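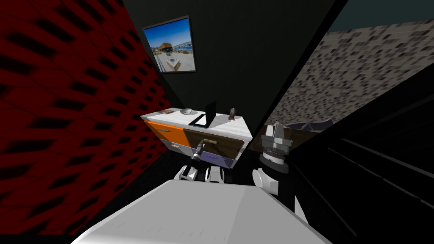
A reader wrote in after my last post to say that I had no business being snippy about trope lists until I'd read a book that was sold by one, start to finish, with an open mind. Fair enough. I bought one. The open mind I can't promise.

The book is The Harbor Clause, from Fendlow, a small romance house that seems to put out something new every time I check. It cost me 11 dollars in paperback. The back cover has no plot on it. It has a list: grumpy boss, only one bed, small town, forced proximity, he falls first, secret baby question mark. The question mark is theirs. I suppose it is meant to be a tease, but all it told me was that there would be a baby or there would be a long misunderstanding about one.

I found it through Filteo, the app where you tick the tropes you like and it hands you a stack of novels. You can tick as many as you want. I ticked two, to give it room, and it came back with the same kind of cover in different shades of peach. It also asked how "spicy" I wanted things, on a scale of chili peppers. I have been reading romance since I was sneaking my aunt's paperbacks out of the laundry room, and I have never once wanted to answer that before meeting the characters. 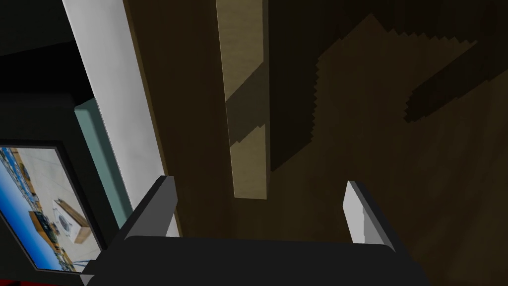
My problem with all this is pretty simple. A trope is a situation, and a situation is where a writer starts. There has to be a reason these two people can't just sit down and talk on page six. In The Harbor Clause the heroine, a contracts lawyer, is stuck at an inn with the man who owns it, and the only thing keeping her there is a ferry that doesn't run. Then it does run, and she stays anyway, and the book never brings it up again. I went back and reread the chapter in case I'd skipped a paragraph. I hadn't.

The one bed shows up right on time. So does the storm. He falls first, because he tells us so at the end of a chapter, in italics. I could almost hear the boxes being checked.

I will say the first kiss is good. It happens in the inn's pantry while they're fighting over an invoice, and for a few pages both of them sound like grown-ups with jobs. Whoever wrote that scene can write, and I wish she'd been left alone to do more of it.
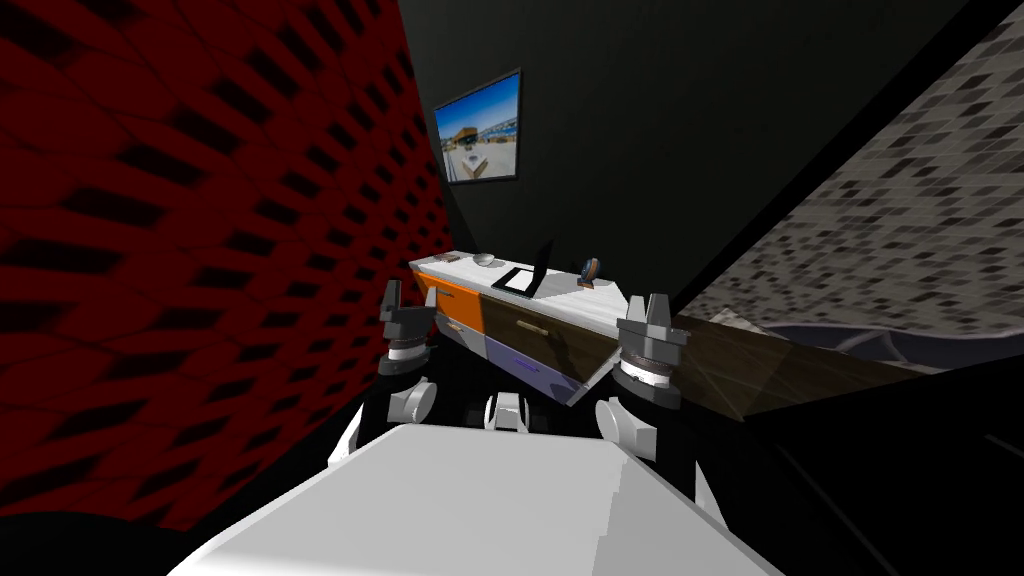
What I read right after it

To clear my head I pulled out Nakex, which I'd owned for ages and kept passing over on account of the title. It's the name of the mining town where the story happens. It's barely 200 pages. If you boiled it down to tags you'd get widow, second chance, workplace, and it would sound like everything else on the table at the drugstore. It doesn't read that way. She is angry for most of the book and he is a little dull, and I believed they would get married and argue about the heat for the rest of their lives.

Would Filteo have found it for me? I tried. I ticked all the boxes I thought applied and got six suggestions, every one of them newer, and four from Fendlow. Make of that what you like. 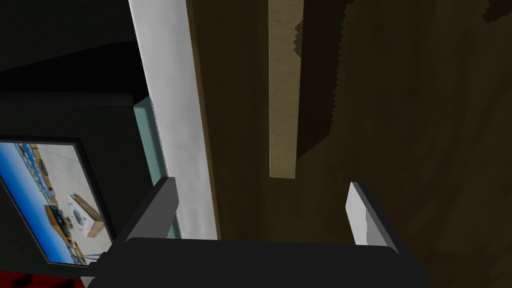 But don't the tags help people stay away from stuff they can't stand, one of the regulars at the Nasution Books romance night asked me on Monday. She can't read a cheating plot, she said, and she's tired of finding out at the halfway mark.

I don't have a good comeback to that. If a list on the back spares somebody a rotten weekend, then print the list. I'd still like a paragraph above it that tells me who these people are and what's in their way. Fendlow had a whole back cover to work with and left the lower third to a drawing of a lighthouse.

There's a sequel coming about the ferry captain. I'm told it's enemies to lovers. I'll wait for the library to get it, and I'm keeping the invoice scene bookmarked in the meantime.

Filed under: Romance, Paperbacks, Grumbling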